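Lavandería Sustari, comité de seguimiento de la automatización
Acta de la cuarta reunión ordinaria

Asistentes: Margarida Pinheiro (dirección de planta, preside), Afonso Amaral (mantenimiento), Nkechi Okeke (representante de la plantilla, sección de doblado), Efe Omoregie (Skerkov, proveedor del sistema), Kobina Owusu (secretario, que redacta).

Excusa su ausencia: nadie, lo cual obligó a buscar una silla más.

1. Lectura del acta anterior

Se aprueba con dos correcciones. Donde decía «la plantilla celebra el proyecto» debe decir «la plantilla ha sido informada del proyecto». Donde decía «Salminen» debe decir «Horkgate», y en el párrafo siguiente, al revés.

2. Estado de las grabaciones de doblado

Efe Omoregie informa de que se llevan grabadas 504 secuencias válidas con las pinzas de mano, de las 893 que pide el contrato. Las de toallas van adelantadas. Las de pantalón van como van los pantalones.

Margarida Pinheiro pregunta qué hace válida una secuencia. El señor Omoregie responde que la prenda tiene que quedar dentro del campo de la cámara y el doblado tiene que terminarse. Nkechi Okeke pide que conste que en su sección el doblado siempre se ha terminado, con cámara y sin ella. Consta.

La señora Okeke expone que doblar con pinzas cansa la muñeca de otra manera que doblar con las manos, y que a las compañeras con más años en el puesto les cuesta más. Una toalla que a mano se hace sin mirar pasa a ser una negociación por cada esquina. Propone turnos de grabación más cortos, con alternancia entre pinzas y mesa normal. El señor Omoregie no se opone, siempre que el cambio no caiga a mitad de prenda. 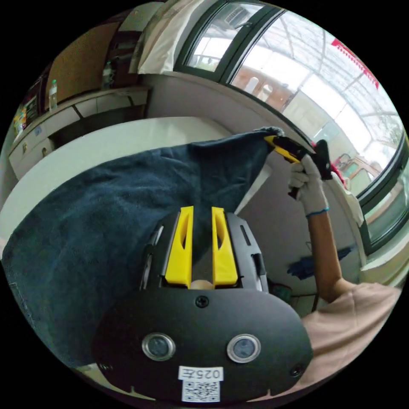 Sala de formación de Sustari, abril de 2026

Se comenta la imagen de la toalla azul marino, con la esquina levantada por una de las pinzas. La señora Okeke hace notar que coger la esquina es precisamente lo que en su sección se enseña el primer día, y que esa lección la daban ellas gratis. Pregunta si el contrato con Skerkov reconoce de algún modo a quien la da ahora. La presidenta contesta que el contrato habla de «personal operador». La señora Okeke contesta que el personal operador tiene nombre.

Se acuerda:
a) Limitar cada turno de grabación a 32 minutos, cifra que sale de partir la diferencia entre lo que pedía la plantilla y lo que ofrecía el proveedor.
b) Estudiar un complemento de formación para quienes graban. La dirección traerá una propuesta por escrito. Se subraya «por escrito» a petición de la señora Okeke.
c) Mantener la participación voluntaria – el secretario pregunta si lo era ya y se le responde que sí.

3. Guantes, etiquetas y material

Afonso Amaral informa de que los guantes blancos de punto se han ido repartiendo sin registro y que el almacén ha entregado 109 pares desde que empezó el proyecto. Sospecha que una parte trabaja hoy en jardines particulares. No señala a nadie, aunque mira bastante.

Sobre las pinzas, recuerda que cada una lleva su etiqueta con número, lado y código QR, y que la etiqueta no es decorativa. La que pone «025左» es la izquierda. Varias personas preguntan cómo se supone que debían saberlo. El señor Omoregie explica que el carácter significa precisamente eso, izquierda, y promete una hoja plastificada en castellano. La misma hoja figuraba como prometida en el acta de la segunda reunión.

Se acuerda que los guantes se firmen a la entrega y que la hoja exista.

4. Qué pasa con los puestos de doblado

Es el punto por el que ha venido todo el mundo.

La presidenta lee una nota de la dirección. La primera célula automática, fabricada por Salminen, llegará en octubre y se dedicará a la toalla lisa. No se prevén despidos. Los puestos de doblado «evolucionarán hacia funciones de supervisión y acabado».

La señora Okeke pregunta cuántas personas hacen falta para supervisar una máquina que dobla toallas. La presidenta dice que depende de la máquina. El señor Amaral, que ha mantenido la calandra de Horkgate durante media vida, opina que al principio harán falta más que ahora. La señora Okeke pregunta por después del principio. Hay un silencio que el secretario no sabe cómo transcribir.

El señor Omoregie aclara que la ropa de particulares seguirá a mano por mucho tiempo. La tela vaquera arrugada es de lo que peor resuelve el sistema: costuras gruesas, bolsillos y perneras que no se dejan encontrar. La plantilla recibe con simpatía la noticia y, por primera vez en cuatro reuniones, habla bien de los vaqueros.

Se debate si quien pase a supervisión conservará el plus de destreza. La dirección entiende que el plus va unido al doblado manual. La plantilla entiende que va unido a la persona, que no olvida doblar porque le pongan una pantalla delante. No hay acuerdo. Pasa a la próxima reunión con un texto de cada parte.

Se repasa después el material de pantalones, por ser el que sostiene lo dicho por el proveedor. Los vaqueros están sin doblar sobre la mesa blanca y la segunda pinza apunta hacia el alféizar. La señora Okeke pregunta si también eso se le enseña a la máquina. El señor Omoregie dice que cada toma se revisa antes de darla por válida.

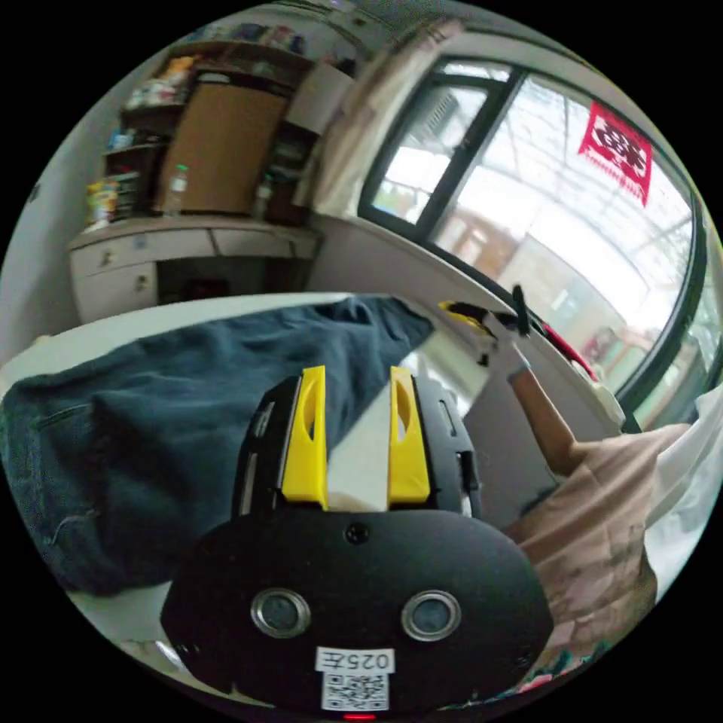 5. Ruegos y preguntas

El señor Amaral ruega que las pinzas se dejen cargando al terminar el turno y en su soporte. Lo ruega por tercera vez.

La señora Okeke pregunta si las grabaciones pueden usarse para medir el ritmo de cada trabajadora. La presidenta responde que no. La señora Okeke pide la respuesta con firma, y se acuerda adjuntarla como anexo antes de reanudar las grabaciones de pantalón.

El secretario pregunta si alguna célula automática prevista redacta actas. El señor Omoregie dice que de momento no.

Sin más asuntos, se levanta la sesión. La próxima se convocará por el tablón, con el texto sobre el plus como primer punto del orden del día.

Kobina Owusu, secretario
Visto bueno: Margarida Pinheiro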